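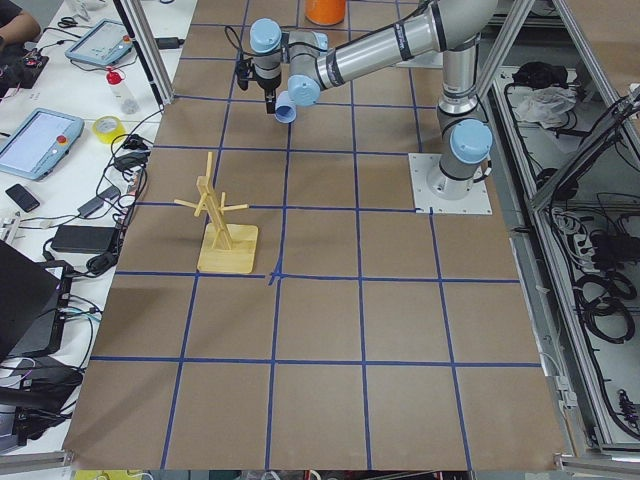 ## 4.2 Comparison of the two grippers on the cup-hanging task

We compared two parallel two-finger grippers on the same arm: the Ostberg unit used in Section 3, and the Trakine unit, which has a shorter stroke and a stiffer drive. Both were run with the same controller, the same approach path and the same speed limits. The tool offset was measured again after each gripper change and the payload setting was updated to match. No other settings were changed between runs.

The task was to pick up a light plastic cup, carry it to a mug tree and leave it hanging on one of the pegs. Figure 4 shows the cup in the gripper over the square behind the tree. The table is covered with brown paper and marked into squares with blue tape. The squares are not all the same size and were not used for calibration. They served only to assign start positions, so that the operator could put the cup and the tree back in the same squares from one trial to the next.

Each gripper was given 60 trials. One Trakine trial was dropped when the controller stopped on a communication fault before the arm had left its home position, leaving 59 for that gripper. A trial was scored as a success if the cup was still on the peg when the arm had returned home. A cup that was released and then fell counted as a failure, as did a cup that pushed the tree out of its square. Aslı Güler ran all of the trials, and Skarphéðinn Fogh scored them from the recordings with the gripper order hidden in the file names. The gripper itself was visible in the recordings, so the scoring was not blind in a strict sense.

**Figure 4.** Cup-hanging setup. The arm holds the cup, tilted with its mouth down, in a two-finger gripper. The mug tree stands left of center on the taped table.

Grasp failures were rare with either gripper. Most of the failed trials came at the peg, where a small error in the angle of the cup is enough for the handle to miss. With the Ostberg gripper the cup tended to turn between the fingers when the handle first touched the peg. In some trials this helped, as the handle slid into place by itself. In others the cup turned too far and dropped at release. The Trakine gripper held the cup angle better, but passed more of the contact force on to the tree. The base is light and is not fastened to the table, and it moved in 29 of the 59 trials, although often by too little to leave the square.

Lowering the closing force on the Trakine unit reduced this movement in a short follow-up test, but we did not repeat the full set at the lower value. The controller was polled every 2000 ms for gripper status, too slowly to detect the moment of contact, and we therefore cannot say how much of the movement happened before release and how much during it.

Finger pads were left as supplied. The pads on the Ostberg gripper are softer, and their effect cannot be separated from that of the drive in these results. Section 4.3 repeats the task with one set of pads fitted to both grippers.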